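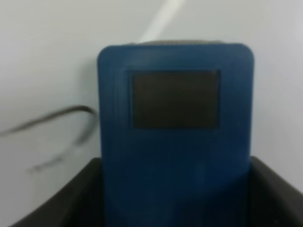
4 min read

Home-built arm picks up a blue box. The claims are bigger than that

26 August 2025

A shared workshop in Brelitz says it has a robot arm that anyone with a drill and a free month can build, and that the arm is ready to do real chores around the house. The project is called Bromero. Its build notes went up on the workshop's site earlier in August and have been passed around hobby forums since, mostly by people who have not built one.

We spent an afternoon at the workshop to see it. The arm exists and it moves. It has a two-finger gripper with black fingertips, a small camera at the wrist, and software that the builders say learned its job from people steering the arm by hand. So far that job is going up to a blue upright box, closing the fingers on it and putting it somewhere else.

That's a fair thing for a home build to do. It is also a long way from the build notes, where the opening page talks about unloading groceries, sorting laundry and "quiet help for older relatives." None of those tasks was on offer during our visit. When we asked about the laundry we were told it was planned.

The part worth arguing about is the success rate. The notes say the arm completes its pick "nearly every time," with no number attached. The log the builders let us read is more modest. It lists 629 attempts, and the column for results was only filled in for some of them. Attempts that were stopped early were left blank, on the grounds that a stopped attempt is neither a success nor a failure. Anyone who has had to lunge for an emergency stop may see that differently.
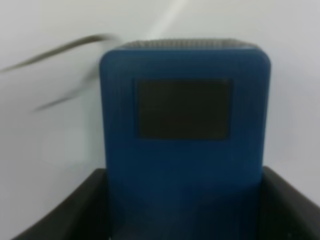

There is also the matter of what changed between attempts. By the builders' own account, the box stayed the same all month. So did the pale background, the lamp and the spot where the arm was clamped down. Small shifts in where the box started were made by hand and not measured. A system trained like that can look very capable on its own bench and fall apart when somebody opens a curtain. The builders agreed this was possible and said testing in a second location was on the list.

The camera is another weak point. It is a cheap module with fixed focus, and up close it gives a soft view. The notes describe this as "plenty for the task." Maybe it is, for a big block of solid color. For a sock or a bunch of grapes, or a glass of water, we would want to see it tried first.

To be fair to the workshop, the mechanical side looks better than the sales pitch. The joints had little play when we pushed on them, with permission and with the power off. The wiring is tidy enough to follow. Several parts are copied from an older open design called Zaston, and the notes give proper credit for that, which plenty of home projects skip. The printed files are free to download, and two of the brackets come with drawings for people who would sooner cut them from aluminum stock.
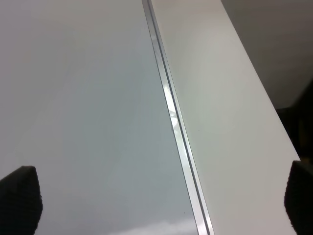

Getting the fingers right seems to have taken the most work. The first set was bare printed plastic and, we were told, let things slide. The current fingertips are rounded and black with a fine texture, and they sit far enough apart to face each other across a decent width of bench. Whether they can cope with furniture is less clear. Household surfaces are awkward things for a camera to read: a glossy pale panel with soft reflections in it, a bright glint on a silver metal strip, then a matte white board right beside it. The notes have nothing to say about shine. A builder told us the software "mostly ignores it," and we'd like to see the log for that, too.

Safety gets one short paragraph in the notes. It advises keeping hands clear and fitting a stop button, which is listed as optional. It should not be optional. The arm is light, but it moves faster than the notes suggest, and there is no cover over the lower joint, where a finger could easily end up.

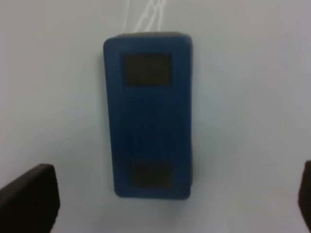

What it costs

The headline price in the notes is 2,000 dollars. The parts list has 61 lines, and we went through them with the catalog from Canpolat, the supplier the builders recommend. The total for parts came out close to the headline, provided you already own a 3D printer, a decent computer with a graphics card and a bench solid enough to clamp an arm to. Shipping is left out. So are spare motors, and the workshop has burned through 2 of those already.

Time is harder to price. The notes promise a finished arm in a month of evenings. The builders worked on theirs for most of a year, though they say a good part of that was redesign that later builders will be spared. Then come the hours of steering the arm by hand to teach it anything, and those start over with each new task.

What happens next

The workshop plans an open evening where visitors can bring something from home for the arm to try. We would call that a better test than anything in the notes so far, as long as every try is written down, including the ones that get stopped. A date has not been set. The builders also say a revised parts list is coming, with the stop button moved to the required section.

Until then, anyone tempted to order should read the log before the opening page. It's linked at the bottom of the build notes, under the license text.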